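Clear Tops, Clean Corners - the August tidy-up

Sunday, August 10, 2025

If you have been meaning to deal with the odds and ends that gather on every flat surface in the building, this is your month! We started with the big obvious things in July (the lost property shelf, the mugs, the cupboard of dead extension leads) and the response was wonderful. Thank you to everyone who took home a mug. August is for the small stuff, and I have become rather keen on the small stuff.

My own conversion came while I was walking through the rooms on the ground floor with a notebook, writing down every surface that had turned into a shelf without anybody deciding it should. Windowsills, of course. The top of the fridge in the Politis kitchen, where I found three takeaway menus and a single glove. Radiators. And air purifiers, which are just the right height for putting something down while you look for your keys. 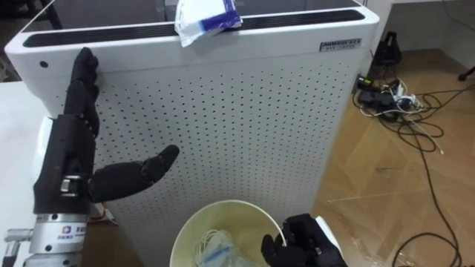 Around the Building

A crumpled packet with a blue stripe, lying across the black vent strip on top of the purifier, with a bin standing directly in front. I love this as a tidying job, as it takes a few seconds and the top is clear again. Pick up the packet, hold the bin close, drop it in, put the bin back. Done, and you can go and have your tea.

The tops matter more than you might think. Vents need to be able to breathe, and anything soft and light can end up lying over them for weeks. So please give yours a look when you pass. If there is still something useful in the packet, it can go in a drawer. If it's empty, you know what to do.

A word on the front panels too, the ones with all the little holes. They collect a fine grey fluff that you stop noticing after a while. A dry cloth or the soft brush on the vacuum cleaner brings it off beautifully - please don't use spray, and don't poke at the holes with anything pointed. I did the one in the Plosell room last week and stood back to admire it for longer than I'd like to admit.

Now, bins. We have had a very lively discussion about bins. Some people want one big one by the door in each room and nothing else, and I do see the point when it comes to emptying them. But I am firmly on the side of the small round bin that you can lift up and carry to the rubbish. You go along the desk with it, then along the cabinet, then past the tops of things, and by the time you are back where you started the whole room looks different. Try it once before you write to me!
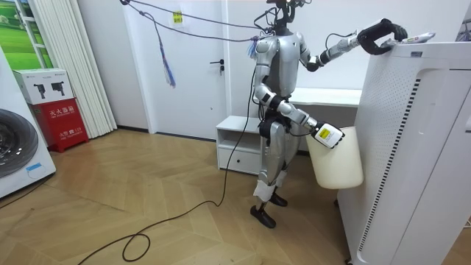

Kirnow House Housekeeping Group

The same approach works well for a whole room, and the order we have settled on is high places first, then desks and open shelves, then the floor. Start with the tops of the tall things and carry the bin with you. Next come the long desk surfaces against the wall, where paper breeds, and the low cabinets with an open shelf. Product boxes are the tricky ones. If a box still has its contents, find it a proper home on a shelf. If it has been empty since spring, flatten it and take it to the paper store behind the Sonier entrance, which is open until 8 on weekday evenings this month.

Two things to leave exactly where they are: fire extinguisher boxes, and anything with a cable running to it that you didn't plug in yourself. You are very welcome to lift whatever has been put down on top of an extinguisher box, and we'd be grateful if you did - they should be easy to get at.

Parquet floors want a dry mop and nothing wetter. There are two new ones in the tall cupboard by the stairs, with spare heads on the hook. Shake them outside, please, on the bin yard side and away from the bicycles.

Dusters, bin liners and the soft vacuum brush are all on the bottom shelf of the same cupboard. If you take the last roll of liners, put a note on the door or drop a line to Styliani Moschos, who is doing the order for the end of August. She would also like to hear about any bins that have cracked or gone missing, with the room name.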